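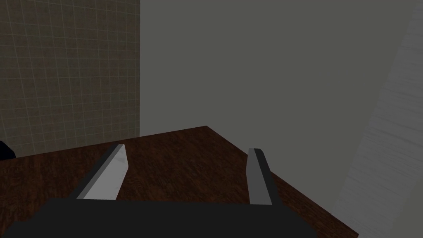 Jarndale Maternity Unit Extends Glucose Screening Appointments

February 16, 2020

The Jarndale Maternity Unit has changed the way it schedules screening for gestational diabetes. Patients who are due for the test between 24 and 28 weeks of pregnancy may now book an early morning, midday or early evening appointment at either of the unit's sites, in Jarndale and in Urken. Until now the test was offered only in the morning, and only at Jarndale.

The change follows a trial that began in December at the Urken site. During the trial, 147 patients completed the glucose test there. The unit reports that fewer appointments were missed than in the same period a year earlier, and that most patients who chose an evening time did so on account of work or child care.

Gestational diabetes is a form of high blood sugar that develops during pregnancy. It often causes no symptoms, and many people learn that they have it only through routine screening. When it is found and treated, most go on to have a healthy pregnancy and a healthy baby. Left untreated, it can raise the chance of high blood pressure, a larger baby and a more difficult delivery.

What the Test Involves

The screening test offered at both sites is the one-hour glucose challenge. The patient drinks a sweet liquid, waits one hour and then has a blood sample taken from the arm. Fasting is not required for this test, and patients may eat as usual beforehand unless their own provider has told them otherwise. They are asked to remain in the building during the waiting hour and not to eat or smoke until the sample has been taken.

A result above the unit's limit does not mean that a patient has diabetes. It means that a second, longer test is needed. That test does require an overnight fast — water is permitted — and blood is drawn 4 times over three hours. For this reason the longer test will continue to be given only in the morning, and only at Jarndale.

Patients with certain risk factors, such as gestational diabetes in an earlier pregnancy, may be offered screening sooner. Their provider will arrange this at the first prenatal visit.

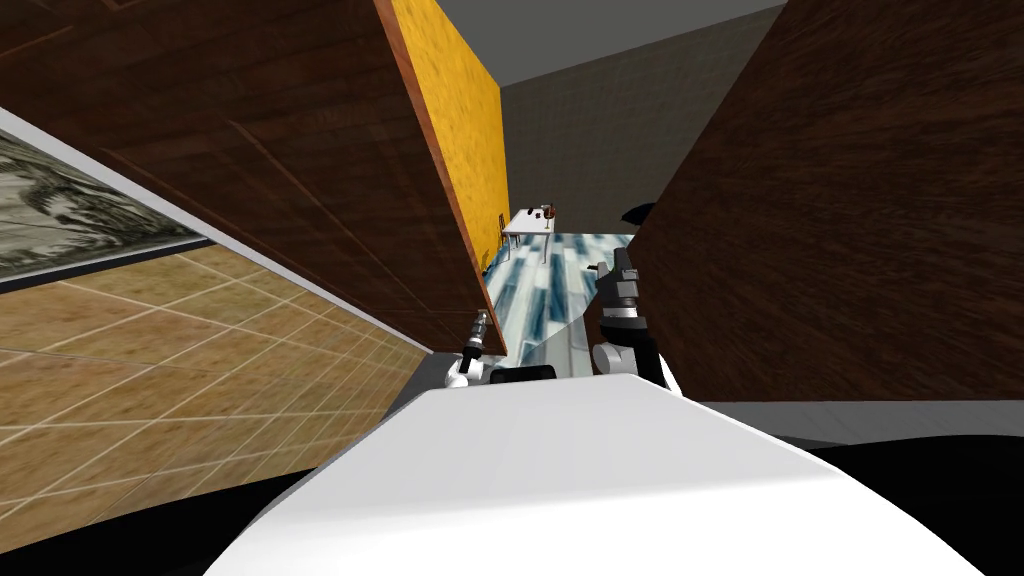
Booking and Results

Appointments can be made at the front desk of either site or through the Triminus patient portal. Patients who already have a morning appointment do not need to take any action. Those who wish to move to a later time may do so up to two days in advance, subject to availability.

The unit has set aside 12 evening places each week, divided equally between Jarndale and Urken. The number will be reviewed at the end of the spring. Patients who rely on the Salinas Road bus should note that the last evening appointment at Urken ends after the final scheduled departure, and may prefer to request an earlier time.

Results are posted to the portal within two working days. A nurse will telephone any patient who needs the longer test, and will help to arrange it during the same call. Patients who do not use the portal may ask to receive their results by mail.

Cost and Coverage

There is no added charge for an evening appointment. Most health plans treat the screening test as part of routine prenatal care, but coverage for the longer test varies. Patients are advised to check with their plan before the day of the appointment. The billing office at Jarndale can supply the procedure codes on request.

Patients who feel unwell after the sweet drink should tell a member of staff at once. Mild nausea is common and usually passes quickly. Anyone who vomits during the waiting hour will be asked to return on another day, and the test will be rebooked at no cost.

Other Prenatal Services

Hours for ultrasound, routine blood work and the breastfeeding class are unchanged. The class meets at the Urken site, and partners are welcome to attend. Written information on gestational diabetes, including advice on meals and activity, is available at both front desks in English and Spanish.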